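Clatden, month three

I said I would stop writing about the arm until it could do something useful. It can't yet, but I have spent enough evenings on it that I want a record of where the time went, if only so I can point to it when somebody suggests a second one.

For anyone new: a handful of us share a unit at Clatden, and since before Christmas the shared project has been a gripper that will pick up food and crockery without wrecking either. The plan, as Omid Vahidi put it to me over a pint, is that an arm with a camera at the wrist watches its own fingers and learns from what it sees. I have heard a lot of plans over pints. I put in 200 quid towards parts and told him I expected to see it again in the form of a washed plate.

May went on the bracket. We had the first one cut from a drawing that Omid swore was final, and the pivot hole was out by enough that the finger closed at a slant. The second one was right but fouled the cable. The third is the one we have now, and I will admit it is a decent bit of metal. I still think there are too many screws in it. Every change to the finger means taking most of them out, and the small ones like to roll under the bench.
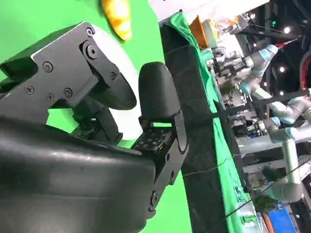

The other thing that ate the time was software. Our control box is a secondhand Sorkell that came with a manual translated at least twice, and it has opinions about start-up order. Get it wrong and you wait for the whole lot to come back. Divina Abella wrote a script which gets it right, so now we wait only when the script breaks. She has it up to 163 lines. I have asked what the other 160 are for and been told to mind my own business.

We log every attempt at a grasp. The target was 2000 by the end of the month and we got to 800, and I wouldn't want to defend all of those. A fair few are the fingers shutting on air with great confidence. Omid says failures are worth keeping as well, and he may be right, though I notice people only say that when they have a lot of them.

My real complaint is about touch. We were sold the idea (by ourselves, so I can't ask for a refund) that a gripper which can feel will be gentle. I have my doubts. What you get out of a touch sensor is numbers, and someone still has to decide which numbers mean "stop squeezing". At the moment that someone is Divina with a kitchen sponge and a notebook.

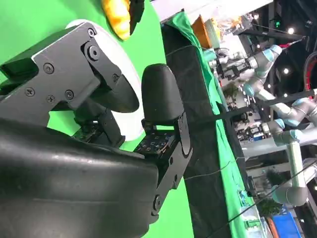

Touch sensing also costs far more than I thought it should. Farquharson wanted silly money for a matched pair, and Burkis would sell to us only if we bought a tray of them, so there was a long sulk before anything got ordered. What you pay for is a small square board with a grid of tiny dark cells on it, sitting just under the finger pad, and there's another one tucked further inside below the bracket. That second one bothers me. If a cell goes dead in there you are back to the screws, and I have said I'm not doing it again without a magnetic tray.

Does it work better than the old version, which was two bits of rubber and a motor? On bowls, a little. On anything lumpy I can't tell, and I don't think Omid can either, whatever his graph says. The graph has no error bars. I asked for some and he said they would only upset me.

Next job is tidying the wiring and running the same test twice on different evenings, to see if we get the same answer. I have put a fiver on no. Divina has taken the bet, and she is holding the money, so I don't fancy my chances of getting it back either way.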